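Chapter 5
Athletes Who Record: Music as a Second Career

A fighter or ballplayer who releases a song starts with something most new singers lack – an audience. This chapter looks at what that audience is worth to a label.

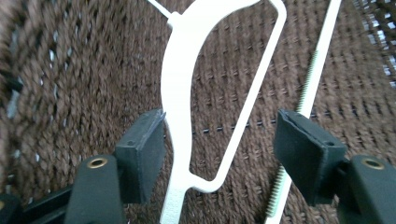
Kamarul Krishnan doubts that it is worth much. Sports fans will stream a song once out of loyalty, he argues, and very few come back for the second single.

The sales record is mixed. Of the 272 releases in the Hanier survey, 165 sold fewer copies than the label had pressed. The ones that did well tended to come out during the season, when the athlete was already in the news.

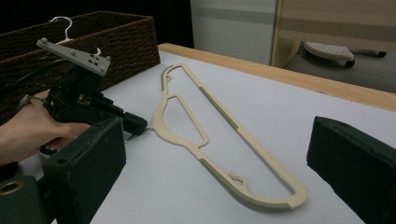
CLIDTHORPE, November – Boxer Dale Costano played his first show to 120 people, most of them from his gym. His label, Kramer, had booked the room for one night and added a second.

Keep Costano's case in mind as you read Section 5.1, on contracts.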